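Esbridge lab teaches two arms to set out a play kitchen
6 Sep 2023

I spent a morning at the Teravell lab in Esbridge last week, and I got to drive a robot! Two of them, really, one per hand. You hold a pair of controls, move your own arms, and the robot arms on the table copy you while the computer records every move.

The job is clearing a cutting board and putting toy food where it belongs. Sounds easy (it isn't, my first carrot went on the floor). The team has recorded 570 runs so far and started training on the first 500 in July.

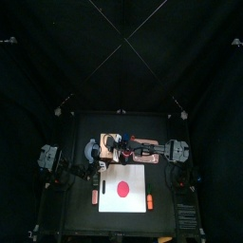 The two arms over the cutting board, with the toy carrot to the right of it.

What surprised me is how much your style rubs off. If you pause before every grab, the robot learns to pause too — so new drivers get 13 practice runs before anything is kept. I did six and my wrists were done.

The lab wants to show the setup at the Pedport open house next. I've asked for another turn.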